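대피소 명단은 누가 책임지는가

지난 6월 엔다크 강이 넘쳤을 때 스탠드브리지에서는 하룻밤 사이에 892명이 집을 떠났다. 체육관과 학교 세 곳이 대피소로 열렸고, 입구마다 접이식 책상이 놓였다. 책상에서 이름을 받아 적은 사람은 시청 직원이기도 했고 학교 교사이기도 했다. 종이 양식은 대피소마다 달랐다. 한 곳은 주소를 적게 했고, 한 곳은 전화번호만 받았다.

다음 날 오후가 되자 가족을 찾는 전화가 재난상황실로 몰렸다. 상황실은 답을 하지 못했다. 명단 네 개를 하나로 합치는 데 이틀이 걸렸고, 그동안 같은 사람이 두 번 적히거나 아예 빠진 경우가 나왔다. 수색대는 이미 친척 집에 가 있던 노부부를 찾느라 반나절을 썼다.
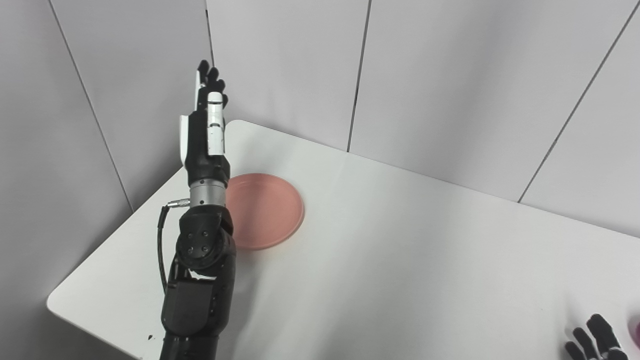 시는 이후 클러켈이라는 등록 시스템을 도입하겠다고 발표했다. 단말기로 신분증을 읽으면 명단이 바로 상황실로 넘어간다고 한다. 나는 이 계획에 반대하지 않는다. 다만 순서가 틀렸다고 본다. 6월에 문제가 된 것은 명단을 누가 맡는지 정해 두지 않은 점이었다. 담당자가 없으면 단말기도 창고에 있게 된다. 게다가 물을 피해 나온 사람 중에는 신분증을 챙기지 못한 사람이 많다.

틸라훈 지구의 사례를 볼 필요가 있다. 주민 3,775명이 사는 이 지구는 통마다 연락 담당을 한 명씩 두고, 대피령이 내리면 담당자가 자기 통의 명단을 들고 대피소로 간다. 양식은 한 장이고 항목은 이름, 동네, 연락할 사람뿐이다. 지구 방재 담당인 데보라 비탈레는 주민 설명회에서 이 방식을 두고 "적을 것이 적어야 새벽에도 적는다"고 했다. 6월에도 틸라훈의 명단은 그날 밤 안에 정리되었다.

물자 문제도 명단과 이어져 있다. 대피소에 몇 명이 있는지 모르면 밥을 몇 끼 보낼지도 정할 수 없다. 6월 둘째 날 점심에 체육관에는 빵이 남았고 초등학교에는 65명분이 모자랐다. 식재료가 들어와도 나눌 기준이 없으니 일이 멈춘다. 양파 한 알과 분홍빛 접시 하나를 앞에 두더라도 몇 사람이 먹을지 알아야 써는 양이 정해진다. 급식 담당자에게 필요한 것은 식사 두 시간 전의 인원수이고, 지금 시의 계획서에는 그 숫자를 누가 언제 알려 주는지가 없다.

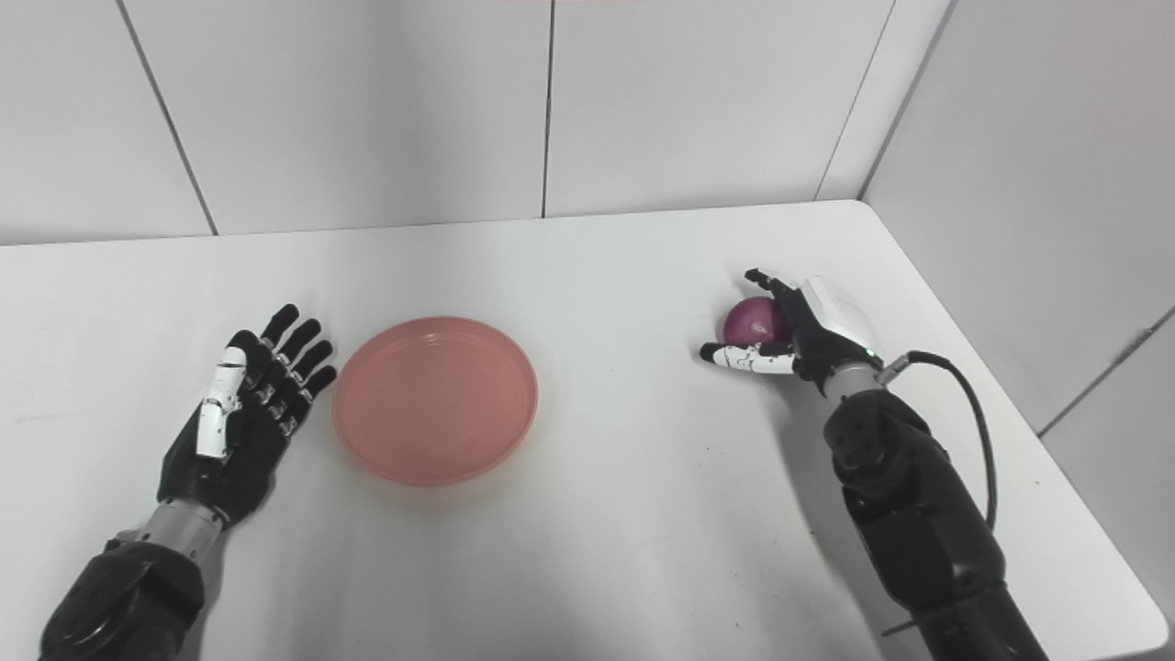 예산 이야기를 하는 사람도 있을 것이다. 통별 담당자를 두는 데는 교육비와 약간의 수당이 든다. 단말기 구입비에 비하면 큰돈은 아니다. 훈련도 일 년에 두 번이면 된다. 밤에 한 번, 낮에 한 번 하되 한 번은 전기를 끊고 해야 한다. 6월에 학교 한 곳은 새벽까지 정전이었고, 직원은 한 손에 손전등을 쥐고 다른 손으로 이름을 적었다. 사진 속의 손도 오른쪽은 양파를 쥐고 왼쪽은 탁자를 짚고 있는데, 등록 책상의 직원에게는 그렇게 놀려 둘 손이 없었다. 책상마다 두 사람을 앉히고 한 사람은 묻기만, 한 사람은 적기만 하게 해야 한다.

시의회는 10월 13일까지 의견을 받는다. 나는 담당자 지정과 공통 양식을 먼저 조례에 넣고, 클러켈은 그다음 해에 들여오자고 써서 낼 생각이다. 양식 초안은 틸라훈 지구 사무소에서 한 부씩 받아 볼 수 있다.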